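Wondgate 500 Scoreboard Control PC
Refurbished desktop controller for indoor courts, rinks and small grounds
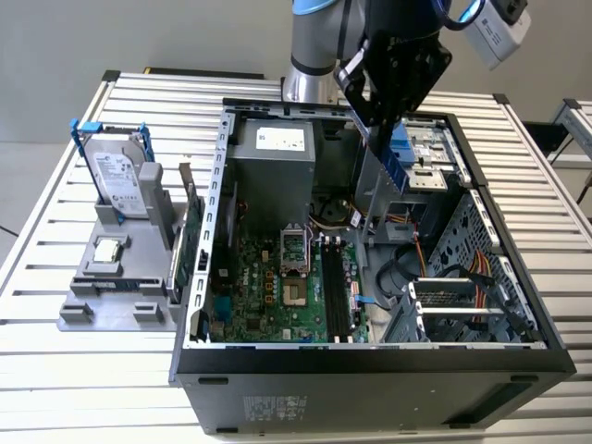 Open tower on the bench, CPU socket and RAM slots exposed.

The Wondgate 500 runs the display software for one main scoreboard and up to two shot or penalty clocks. It is supplied as a reconditioned desktop tower with the Plemholm timing card fitted and the control software installed. Presets are included for basketball, ice hockey, handball, volleyball and five-a-side football. Other sports can be set up from the blank template.

The operator's desk connects over USB. Older Kushnir desks with a nine-pin plug need the serial adaptor (ordered separately, see below). The horn output is a dry contact and will switch most mains horn relays, but it does not supply power to the horn itself.

Specification

Order code: WG-500-R
Main boards supported: Humov H2 and H3, Kushnir K series
Data cable to board: screened twisted pair, 373 m maximum run
Stored team names: 2000
Stored match files: 500
Clock resolution: tenths of a second in the last minute, whole seconds otherwise
Display output: one monitor for the operator, one optional for the commentary position
Horn output: dry contact, normally open
Operating temperature: 5 to 35 °C
Network: wired only

Rink installations

The tower should not stand at ice level. Put it in the timekeeper's box or a plant room and run the data cable from there. If it has been stored in the cold, leave it switched off for two hours in the room where it will be used before connecting power.

Compatibility notes

Humov H1 boards are not supported. H2 boards with firmware earlier than version 22 will show the score and period but not the penalty timers – update the board first, then pair it with the controller. Kushnir K series boards need no update.

Match files made on the previous Wondgate controller can be imported. Player photographs are not carried over and have to be loaded again from the original files.

Supplied with

Controller tower
Mains lead (UK plug)
USB lead for operator's desk
Terminal block for horn output
Printed quick start sheet

Not supplied: monitor, keyboard, mouse, operator's desk, data cable.

Options

WG-SA serial adaptor for Kushnir desks
WG-CM second display lead, commentary position
WG-RK shelf for 19-inch rack, tower laid flat

Warranty and returns

Twelve months, return to base. The warranty covers the tower and the timing card. It does not cover lightning damage or faults caused by a data run longer than the stated maximum. Remove the timing card only if asked to by the service desk – the card is paired with the software licence and a swapped card will need a new key.

Lead time is normally three weeks, longer in August and September ahead of the indoor season. Please state the board model and firmware version when ordering.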